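Instrument tie (suturing)

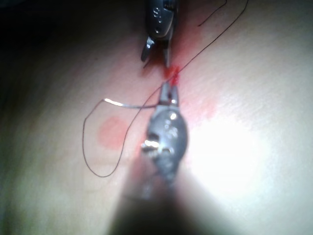
An instrument tie is a way of knotting surgical thread with the jaws of a tool, the fingers never touching the strand. It is one of the first things taught in any suturing course and one of the last to get smooth. Used for skin closure, small wounds, and nearly all keyhole work, where hands can't reach anyway. Also called needle-holder tie, instrument knot, or in older course notes just "the wrap."

Contrast: hand tie, one-handed or two-handed. Faster for some people, uses much more thread.

Basic idea

Two graspers work toward each other over the wound. One holds the thread on the long side (the side still attached to the needle). The other is where the loop gets made. The long strand is wrapped over the shaft or closed jaws, the jaws then open and take the short end, and the loop slides off over the tips. Pull the two sides apart. That is one throw. A knot is several throws, and how many depends on the thread.

The first throw is usually doubled, two wraps, and called a surgeon's throw. Extra friction keeps the wound edges together while the second throw goes on. Later throws are single. Each one should go in the opposite direction from the last or the result is a granny knot, which slips.

Tools

Needle holder: short, stout jaws, made to grip a curved needle without letting it turn. Some have a ratchet, some have cutters built in behind the jaws (handy, also a good way to cut your own thread by mistake).

Grasping forceps: thinner jaws, for tissue or for catching the tail. Toothed or plain.

Long-shaft versions of both, for keyhole work. Same jaws on the end of a narrow tube, the handles outside the body. The hinge sits right behind the jaws and is a known place for fine thread to snag, see Common faults.

Thread

Two broad families. Single-strand (monofilament) is smooth, drags less through tissue, holds a knot poorly and springs back into the shape it had in the packet. Braided is softer and knots well, but drags more and can hold fluid between the strands. Both come in absorbing and non-absorbing kinds.

Sizes run backwards in the fine range: more zeros, thinner thread. Fine dark thread is easier to see against pale tissue and harder to see once there is blood on the field or a shadow across it. Dyed thread is partly for this reason.

Leave the tail short. Beginners leave it long because it feels safer, then have to drag all of it through the loop. A long tail also falls back across the wound and gets mixed up with the working strand.

Direction and the C

Most teachers describe the long strand as a letter C laid on the tissue. The grasper goes into the open side of the C, the strand is wrapped, the tail is picked up. For the next throw the C is turned around (a backwards C) and the other hand does the wrapping. If the C is kept the same way both times and the pull isn't changed, granny knot.

Declan Breathnach's course notes give it as "the tool always starts between the strands." Shorter and works for either hand.

Tension

Pull flat, low, across the wound and not along it. Pulling upward lifts the tissue and can tear it. Edges should touch and no more. A knot tied too tight cuts off blood supply to the edges and they heal badly. Swelling will tighten it further anyway.

A little fresh bleeding along the cut line, or where the needle went in, is ordinary and often stops when the edges come together. Steady bleeding is not a knot problem and tying harder over it is bad practice.

Tension on the first throw must be kept while setting up the second. This is where most knots are lost.

Common faults

Air knot. Gap between knot and tissue, from the second throw locking before the first was snug.

Granny or slip knot. Wrong direction, or uneven pull with one strand kept straight and the other wrapped around it. Sometimes done on purpose, to slide a knot down, then locked with a square throw.

Crushed thread. Gripping the working strand with needle holder jaws damages it, monofilament especially. Grip the tail or a part that will be cut off.

Snagged hinge. Thread caught at the pivot. Open jaws slowly, back off, don't tug.

Loop drops off early. Wraps made too near the tips. Or the jaws were opened before they reached the tail.

Clashing tips. Both tools arriving at the same spot, neither with room to open. Very common in keyhole work. Bring one in, hold it still, then the other.

Practice

Foam, pig skin, fruit peel and silicone pads are all used. Banana skin tears easily and so shows bad tension at once. Silicone forgives too much. The Badawi pad, a layered type used in a number of training rooms, has a softer lower layer so that deep bites feel different from shallow ones.

Box trainers are used for the long-shaft version. Depth is hard to judge on a screen and learners tend to overreach, pushing the tip into the tissue beyond the thread. Siham Kamel's practice plan, in wide use on evening courses, sets 10 knots per sitting with each hand and a rest of 30 minutes before going again. Ayman Tahiri prefers short daily practice with no count at all. The two plans have been argued over at some length and their is no agreement.

Inmaculada Sotomayor's teaching sheets add a left-hand week, all throws started from the weaker side. Unpopular. Seems to help with the backwards C.

Terms

Bite: the amount of tissue taken by the needle.
Throw: one wrap and pull.
Tail: the short free end. Also what's left after cutting.
Standing part: the long strand.
Ears: the two cut ends above a finished knot.
Seating: pulling a throw down flat so it recieves the next one evenly.

See also

Square knot; Surgeon's knot; Needle holder; Interrupted suture; Running suture; Knot pusher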